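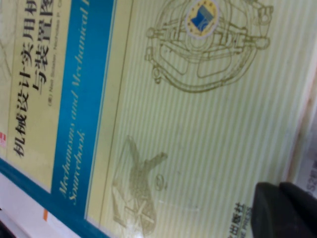

Chinese edition of the Sourcebook, front cover

plavau_18
Is the translated one worth 2000 in local money? Seller says it's the same book as the English. I have my doubts.

Tatiana Říha
Same drawings as far as I can tell, and the drawings are what you pay for. I don't read much Chinese and I get by.

gernlow
"Get by" is doing a lot of work there. The notes under a linkage matter. Guess one wrong and you've cut six parts for the bin.

Tatiana Říha
Six parts of what? It's a sourcebook - you browse it for ideas, then do your own math.

Abdelkrim Mansour
Which edition is it? A cover won't tell you if pages are missing. Ask for the contents page before paying.

plavau_18
Asked. He sent me the cover again.

gernlow
Then I'd pass.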